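How to Fold Bath Towels on the Bed

A bed is the best folding surface most homes have. It is wide enough for a full bath towel, it is soft on the knuckles, and you can stand at the side and reach the middle without leaning much. The method on this page gives a towel folded in thirds, with the edges tucked inside, and it works for bath towels, hand towels and most beach towels.

Plan on one load at a time. A stack of more than a dozen towels gets in the way of the folding.

What you need

A made bed, or at least a bed with the bottom sheet pulled flat. Move the pillows and comforter to a chair.
Clean towels, fully dry.
The shelf measurement. Take the depth and width of your linen shelf before you start and write them down. Ours is an Alton cabinet, and the shelves hold two stacks side by side with a little room left over.

Step 1. Check that the towels are dry

Feel along the hems and the woven band near each end. Those parts dry last. If the hem feels cool, hang the towel over a door for an hour. A towel folded damp will smell by the end of the week, and so will the ones above and below it.

Thick towels take longer. Our Bement bath towels are listed at 700 grams per square meter and need a second run in the dryer. The thin Aquino ones come out ready the first time.

Step 2. Smooth the sheet

Run your forearm over the sheet from the head of the bed toward the foot. You don't have to get every crease out. You want a flat area a bit larger than the towel.

If your sheet has a fold line down the center from being stored, leave it there. It makes a handy guide for lining up the towel.

Step 3. Lay the towel out

Hold the towel by two corners on a short side and give it one good shake. Let the far end land first and lower the rest toward you. Put the side with the care label facing up so it ends up hidden.

Pat the towel flat from the center outward. Pull each corner gently until the sides are straight. Small wrinkles are fine at this stage - terry cloth relaxes once it is stacked.

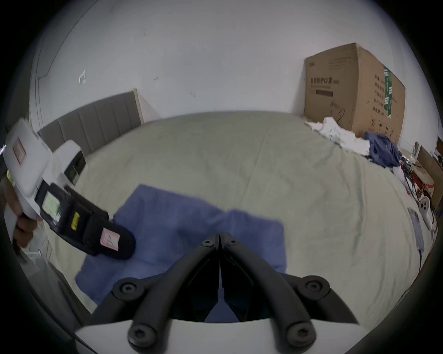

Step 4. Fold the long sides in

Take the left long edge and bring it over to a line one third of the way in from the right edge. Smooth it down. Then bring the right edge over the top so that it meets the left fold. You now have a long strip, one third of the original width, with three layers.

Check the two short ends. If the layers fan out at the end, the first fold went on at an angle. Open it and do it again now. It is much harder to fix later.

Step 5. Fold the strip

For a deep shelf, fold the strip in half, then in half again.

For a shallow shelf, fold the strip in half once, then into thirds. The bundle comes out shorter and a bit thicker.

Press down with both palms after each fold to push the air out. Don't lean your full weight on it, or the pile will stay flattened.

Step 6. Stack and put away

Set each folded towel at the foot of the bed with the rounded fold toward you. Keep bath towels and hand towels in separate stacks. When you carry them to the shelf, keep that rounded fold to the front. It looks neater and you can pull one towel out without catching the edge of the next.

Put the fresh towels on the bottom of the stack and use from the top. Otherwise the same 4 towels get washed every week and the rest sit there.

Hand towels and washcloths

Hand towels fold the same way, but after the thirds they only need one fold in half. Washcloths can be folded in half twice. A small Zurkham basket on the shelf keeps ours from sliding around.

Common problems

The stack leans. Usually the thick hems are all on one side. Turn every other towel around.

The towel is wider than the shelf after folding. Measure the folded bundle and compare it with your note. You may need quarters in place of thirds on the long sides.

The towels feel stiff. Use less detergent and skip the softener for a few washes. Shake each one hard before it goes in the dryer.

The corners don't meet. Some towels shrink unevenly, mostly along the woven band. Line up the long edges, ignore the corners, and tuck the extra inside on the last fold.

Last updated June 2020. The page on fitted sheets was moved in November and is now under Bedding.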